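Kaststead Bench Notes
@kaststead_bench

Long one today, because the left gripper tried to eat a drain hose and I have spent two days finding out why. Thread.
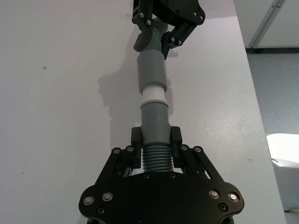

Both arms on the pipe assembly, left gripper low, the other one up top on the corrugated end.

1/ Background for the new people: the job is a two-arm one. One gripper takes the coupling at one end, the other takes the hose at the other end, and then the arms work the joints together. Gray coupling, white bit in the middle, another gray coupling. Sounds easy! It's plastic pipe! I thought I'd have it running in a week, and that was in August.

2/ The fault. On Monday the left arm was holding its end, the other arm started pushing, and the left gripper just kept closing. No alarm, no stop. The force reading on my screen sat at a nice calm 6 newtons the whole time while the corrugated part was going flat like a stepped-on straw.

3/ I hit the stop button. I'd love to say I did it fast, but I stood there for a second thinking "huh, that's a lot of squish for 6" before my hand moved. I'm still annoyed at myself about that second.

4/ Damage: one hose crushed, one coupling with a crack up the side, and a finger pad knocked a little crooked. No people hurt. I was outside the taped line, which I'm usually good about and sometimes (ahem) am not.

5/ So then you go digging. First guess was the pads, because it's always the pads. Took them off, cleaned them, put them back on, ran it with a scrap coupling. Same thing. Reading stuck at 6, fingers still closing.

6/ Second guess was the new grip profile I loaded last week. I'd been pretty proud of that profile. Rolled it back to the old one and got exactly the same behavior, so my feelings were spared but my afternoon was gone.

7/ Third guess was the Taveo controller, and this is where it got interesting. Taveo keeps an error log that I never open, because on a normal day it's just pages of hello-I'm-awake messages. I opened it. 1214 entries of the same warning, all from the left gripper. STALE FORCE VALUE.

8/ If you haven't run into "stale" before: the controller asks the gripper how hard it's squeezing. The gripper doesn't answer. The controller shrugs and uses the last number it got. Then it does that again. And again. My calm little 6 was an old number being handed to me over and over.

9/ And the warning is only a warning! It doesn't stop anything by default! There's a setting for how many missed answers you'll put up with before the arm halts, and mine was set to 0, which I read as "zero tolerance." It means "never halt." Who picks that?? I went through the Taveo manual twice to be sure I wasn't losing it.

10/ Okay, but why wasn't the gripper answering? Cable. The left arm's cable runs through a clip near the elbow, and when the arm goes low and reaches across the table the clip pulls on the connector just enough to drop the signal. Arm goes back to its home spot, the signal comes back, everything looks perfect. I tested it at the home spot for most of a day. Sigh.

11/ What finally caught it was moving the arm by hand, a little at a time, with the log open next to me. 34 degrees at the elbow and the warnings started pouring in. Back it off, they quit. I did that maybe more times than I needed to because it was so satisfying.

12/ Fixes so far. Moved the clip and left a proper loop of slack in the cable. New connector from Esamar with a locking collar, so it can't creep out. Missed-answer limit set to 3, and after that both arms halt, not just the one with the problem.

13/ That last part matters more than I expected. If only the left arm stops, the other one is still pushing a pipe into it. I tried it at crawl speed with a foam tube and the foam tube lost. Both arms stop or it isn't a stop.

14/ I also put a plain old width limit on the fingers. I know how wide a coupling is. If the gap between the pads gets smaller than that, something has gone wrong and I don't care what the force number says. Should have had that from day one, it took me ten minutes to write.

15/ Somebody's going to ask about the Zacharopoulos add-on, the one that goes between the wrist and the gripper and reads force on its own. Yes, I want one. No, it's not in the budget. If you've used it with a two-arm setup please tell me if it's any good or if I'm just daydreaming.

16/ Ran slow cycles all this morning with the arm down low in the bad spot. No stale warnings. Then I unplugged the connector on purpose in the middle of a hold, and both arms froze right where they were. I may have clapped.

17/ Still to do: same check on the other arm's cable, straighten that pad properly, and go through every other setting with a 0 in it. I've found two more already and I don't like either of them.

18/ If you've got a Taveo, go look at your missed-answer limit before you run anything tomorrow. It's under Communication, then Advanced, near the bottom. Tell me what yours says.

Wednesday, March 25, 2020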